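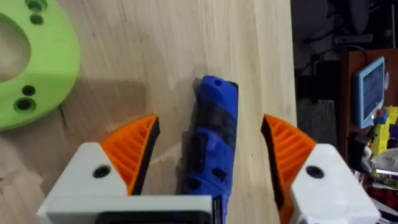

Issue 47, page 30

Leave the little hills alone
By Güven Keskin

I learned to ski at Rodton, which if you've never heard of it is fine, hardly anybody has. Three lifts, one of them a button tow that used to whip the children off their feet at the first pylon, and a café where the soup came in whatever mug was clean. The top station is at 900 metres. On a good day you could get down from there in four minutes, and I must have done it thousands of times before I was twelve.

So you'll know where I'm coming from when I say I'm fed up with being told that small hills are finished. I heard it again in February, in the queue for the big gondola at Zakville, from a man in very expensive trousers who was explaining to his friend that anything without a top station above 2000 metres ought to be "put out of its misery". I kept quiet. I was on holiday, and he had poles. But I've been arguing with him in my head ever since and this is my chance to do it on paper.

Let me be fair to Zakville first. It's a lovely place! The snow was good right down to the village, the long red run off the back is a joy, and we had a dumpling thing at the halfway hut that I still think about. If you've got the money and a week to spare, go. My trouble is with the idea that this is what skiing is now, and that everything else is a sort of waiting room for it.

A week there for the four of us cost more than our car. (It's an old car, but still.) My two had already learned by then, on wet Saturday-morning sort of snow, in borrowed boots, going up and down the same slope until they stopped crying and began showing off. Imagine paying Zakville prices for the crying part. I know families who've done it, and they came home saying they weren't really a skiing family. Of course they weren't, after six days! I wasn't either after six days. It took me two winters to turn left.

People always bring up the weather at this point, and I can't wave that away. Rodton had a dreadful run of it, one winter when the bottom lift opened for nine days and the café made more money than the slopes. I don't pretend a low hill can promise you anything. What I do object to is the answer everybody reaches for, which is to pour a fortune into snow guns and a shiny new chairlift and then put the ticket up to pay for it. A couple of years back we had a glossy plan for exactly that from a firm called Vundex. There was a drawing of a terrace with heaters on it. My mother looked at it for a long while and asked where the sledging had gone.

Then there's the pass business. The Jansen pass, which covers all the big names round here, now costs so little per day if you ski a lot, and so much if you only ski a bit, that it more or less decides for you. Once you've bought one you feel daft going anywhere it doesn't work. I did it myself last year, I admit it, and drove straight past the Rodton turning with the skis on the roof and felt rotten for around 30 miles. Would it be so hard to let the small places in? Even two days a season on the pass would get people through the gate, and they might buy some soup.

And it's quiet, did I mention that? You can stop in the middle of the run and hear the tow clanking. The lift man remembers which of your children is scared of the last bit and slows it down. I've had better snow elsewhere and steeper slopes and certainly better toilets, but I've never been waved at so much.

I'd like the people who run these things to spend their money on dull stuff. Fix the button tow, buy decent hire boots in the small sizes, keep the lights on until eight so that people can come after work when it does snow. Let the sledgers have their corner back. On the bare weeks, open the café anyway, because half of us would walk up for it.

As for the man in the trousers, I saw him later on the nursery slope, having a lesson, and he was doing all right. I hope he keeps it up. If he wants somewhere cheap to practise, there's a turning just past the sawmill, and he'll need change for the car park.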